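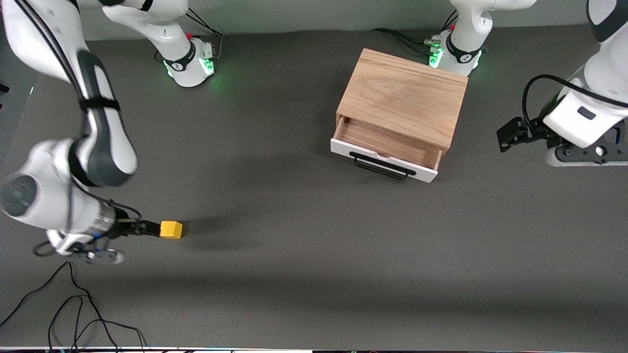

Review: the Prustdale two-arm imitation learning kit, after a term of drawers and cubes

Prustdale sells its kit as software only. You bring two arms, two grippers and a fixed camera, and it supplies the recording tool, the training scripts and a small runtime that plays the trained policy back on the arms. The method comes from work by Banafsheh Golestani at the Orkthorpe lab, and the kit is the first packaged version of it I know of. I used it from September to December on one task: open a small wooden chest of drawers, pick up a yellow cube, put it in the drawer, and close the drawer.

How the method works

Most imitation setups for two arms treat both arms as one large machine. One network looks at the camera and puts out every joint target for both sides. Golestani's approach trains a policy for each arm and adds a short shared signal between them, updated several times a second. Each arm learns when to act and when to hold still from what the other is signalling. The claim is that you need fewer demonstrations, as neither policy has to learn the other arm's motion.

The drawer task suits this claim well. One arm has to pull on the wire handle and then get out of the way. The other has to have the cube in its fingers and stay clear until the drawer is open far enough. The arms' bases stand toward the back of the table, so there is a fair amount of reaching over and around.

Setup

Installation took an afternoon. The camera calibration routine is good and the instructions for it are clear. The arm configuration file is less good. It asks for joint limits in radians in one section and degrees in another, and the only warning is a line in the release notes. I had the left arm set up wrong for most of a day.

You will also want to sort out your cables before you start recording. The kit gives no guidance on this, and cables that shift between sessions change what the camera sees. I'd run as many as possible off the back and strap the rest to the arms.

Recording demonstrations

The recorder is the best part of the package. It starts and stops from a foot pedal, labels each attempt as kept or discarded, and lets you trim the ends afterwards. Files are a sensible size. I recorded 600 attempts and kept 488. The rest were mostly my own errors, such as gripping the handle off-centre or letting the chest slide when I pulled.

Sliding is worth a mention. A small chest is light, and a pull at any angle will rotate it on the table. I left it unfixed on purpose, as I wanted the policy to cope with some movement. If you only want a high score, clamp it down.

Results

With all 488 demonstrations, the separate policies with the shared signal finished the full task in 70 per cent of trials. The single-network baseline, which is also included in the kit, was noticeably worse on the same data. Its usual failure was timing: the cube arm would move in while the other gripper was still at the handle.

The kit's policies failed differently. The cube arm tended to wait too long, sometimes until the time limit ran out. When it did go, the placement was generally fine, even with the drawer only partway out. Closing the drawer was the weakest stage. If the front panel was at a slight angle to the body, the gripper often pushed on one corner and the drawer jammed.

I also trained on a quarter of the data. Performance dropped, but less than the baseline's did, so the claim about fewer demonstrations held up on my table. I wouldn't stretch that to cloth or anything else soft, which I haven't tried.

Training takes nearly 16 hours on a single desktop graphics card. You can't resume a stopped run without editing a script by hand. That should be fixed.

Compared with the alternative

The Mahmoudi toolkit does a similar job and has a larger user group, so answers are easier to find. It has better plots and it can resume training. It has no method for splitting the arms, though, and its recorder is slow to use. A colleague at Wostthorpe records with Prustdale and trains with Mahmoudi, using a converter script, and is happy with that.

Verdict

Good recorder, sound method, rough configuration. I'd recommend it to a lab that already has two working arms and somebody comfortable reading Python. For a first robotics project I'd choose Mahmoudi. The next version is meant to include a fix for the units problem, and I'll rerun the drawer task once I have it installed.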